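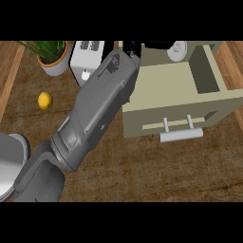

Does a twinning agreement between two towns need the approval of the national government before it is signed? In most cases none is needed, provided the text stays within what the town may lawfully do and does not claim to bind the state; a copy is normally sent to the foreign ministry for information.

5 min read

From: Alvar Fagerlund
To: Town partnerships list
Date: September 10, 2024
Re: Status of the Fesham–Trakby text

Dear all,

Ustyna's message raised four points. I have kept the parts I am answering and cut the rest.

Ustyna Tkachuk wrote:

> I have read the draft that Fesham sent round and compared it with
> the one Trakby signed with Jindon. The Fesham draft is much longer,
> and it calls itself a treaty in the title. It also says that the
> two towns "undertake to ensure" entry for exchange groups. Can a
> town council undertake that?
>
> Second, the draft has two language versions and says that both are
> equally valid, but the money clause differs. The English has each
> side paying its own travel. Ours has the host paying for travel
> inside the host country.
>
> Third, there is no end date. Sreekumar told me that the older
> agreements never had one and that this has caused no trouble.
>
> Last, who signs? The draft has the mayor of Fesham on one side and
> a blank on ours.

On the title. Please change it. The word has no fixed effect when used between two towns, but it invites a query from the ministry, and the query will hold up the signing. "Partnership agreement" is what Trakby used with Jindon and it went through without comment. "Memorandum" would also do. Whichever is chosen should be used all the way through; at present the draft says "treaty" in the title, "accord" in the preamble and "this agreement" from clause 2 onwards.

On entry. A town council cannot undertake it. Visas and border checks belong to the state on both sides, and a promise by a council to secure them is a promise it has no means of keeping. The usual wording is that each town will "supply letters of invitation in good time and give such other help as lies within its powers". I would put the time limit in the annex, at 40 days before travel, so that it can be altered by exchange of letters without going back to a full council vote.

On the two versions. This is the only point I would call serious. If both texts are equally valid and they disagree on money, each treasurer will read the one that suits. There are two ways out. Either the clause is corrected so that the versions match, or one language is named as the text that prevails. Fesham will probably ask for English. I would resist that until the clause has been settled, as naming a prevailing text now decides the money question without anyone having voted on it.

For what it is worth, the host-pays rule is the more common one in the agreements I have on file. I hold 43 of them, nearly all with the full annexes. It works well where the two towns send groups of similar size. It works badly where one side sends a choir every year and the other sends two councillors. Yaw Nutsugah has the visitor numbers for the informal exchanges so far and I suggest he post them to the list before anyone settles on a rule.

On the end date. Sreekumar is right that the older texts ran without limit. I do not agree that it caused no trouble. Several of those links are dormant, and no council wants to be the one to give notice, so they stay on the letterhead. A term of five years, renewed by a short exchange of letters, avoids this. If neither side writes, the agreement lapses and no offence is given. The draft should also say what happens to visits already arranged when the term ends; one sentence will do, to the effect that they go ahead on the terms agreed.

On signature. The blank should be filled by whoever the standing orders name, and that may not be the mayor. In Trakby it is the chair of the council together with the chief clerk, and a text signed by one of them alone has had to be signed again. Check this before the invitations are printed. If Fesham expects a single signatory opposite its mayor, the chair can sign on the main line and the clerk can countersign below. Arvid Eide drew up the signature page for Jindon and has the layout.

Two matters that Ustyna did not raise:

1. Clause 9 says that disputes go to "the competent court". It does not say which, and I doubt that any court would thank us. Replace it with a line saying that differences will be settled by discussion between the two councils.

2. The annex refers to the Magnusson scheme as a source of funds for school visits. The scheme accepts applications from schools only, so the towns cannot pledge its money in their own agreement. "The towns will draw the attention of schools to outside funds" is enough, without a name.

As to timing, the autumn council meets in November, and papers have to be with the clerk well ahead of that. If Fesham can accept the changes to the title, entry and signature by letter, the money clause is the only item that needs a call between the two sides. I can take the notes but would prefer that somebody else chaired it, having already given a view.

I will post a marked-up copy in plain text once Yaw's numbers are in. Please send wording changes to the list and leave the file on the shared drive alone until then, as it already exists in two versions with the same name.

Regards,
Alvar Fagerlund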